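Notebook, Sulside bench
2023-08-28

Carried on with the finger comparison on the hand-held tool. The short pads came off before lunch and the dark block fingers went on. Same screws, same brackets, no shims needed this time. Gangadharan D'Souza set the stops and I checked them again after tightening, as the left one crept last time.

Fingers on the list:
Lorico short pad, done in February, results in the old book
Lorico long pad, done, two pads split at the root
Treltumley block finger, on the tool now
Riquelme ribbed finger, still waiting for the second one of the pair

Camera notes. Exposure is locked. With the lamp where it was, the wood blew out white near the top left, so I swung the lamp back towards the wall. There is still a pale patch there but the grain shows through it and the tracker is happy enough. Don't move the lamp again without writing it down here. The tracker lost the table twice on the long pad runs and both times it was after somebody had shifted the lamp.

Controller notes. Firmware left alone. Opening is read from the encoder, zero taken with the fingertips just touching. Logging stopped by itself at sample 910 on the first dry run. The disk was full. Cleared the old test folders and ran it again to the end.

Plan for the block fingers is 36 grasps on cloth, split over 4 starting positions, then 3 repeats of the worst one. Same order as for the long pads so that the sheets line up. Score each one as held, slipped or missed. If the cloth is pushed along the table before it is picked up, put a P next to the score. We didn't do that for the short pads and I wish we had.

Worry with this pair is the blunt end. The long pads could get under a single layer of cloth, and I expect these will need a fold to close on. Gangadharan thinks the stiffer body will make up for it. We have agreed not to change the grip force halfway through to suit either of us.

Starting position for the first set: fingers wide open, pink cloth on the table past the tips, nearer the right finger, with the blunt lower corner towards it. Approach straight in, close, lift, hold, put down.
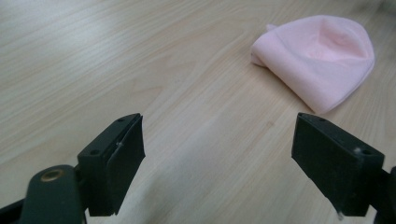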